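3.2 What the demonstrations do and do not contain

It is common to report the size of a demonstration set as though size settled the matter. We are less sure. The Wuvis set, recorded on the two-arm cell at Somenstead, holds 159 episodes of the plate task, of which 138 were kept after screening. Two operators produced all of them. Any policy trained on this material learns how two people like to move plates, and we have no means of separating that from how plates ought to be moved.

The instruction given to operators was short: put the plates in the tray, using either arm. Order was left open. We had expected this to give varied episodes, but operators settle into habits quickly, and a varied starting layout does little to break them. Figure 4 shows one state from a kept episode, with a single orange plate in the red tray and seven plates still on the tabletop. The two cream plates with floral sprigs lie almost touching, and the right gripper's fingertips overlap the rim of the nearer one. A black or very dark plate at the left is mostly hidden by the left arm.

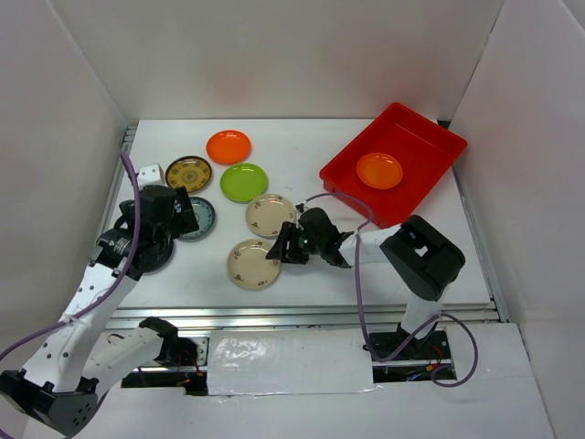
Figure 4. A state from the plate task, Wuvis set. The tray is at the far right of the table, turned diagonally.

3.3 Screening

Episodes were dropped if a plate left the table, if the recording stalled, or if the operator asked for a restart. The last rule deserves suspicion. A restart is usually requested when something has gone slightly wrong, and those are the moments a learner most needs to see. Earlier work on the Rondlow cell used the same rule and reported high success from clean starts; it said little about recovery, and we would not read much into the silence.

We also doubt the value of the Gaillard score, which rates an episode by the smoothness of its joint paths. A smooth approach to the wrong plate scores well. So does a long pause — the arms are, after all, very steady when nobody is moving them. We list the score for comparison with other sets and make no use of it in training.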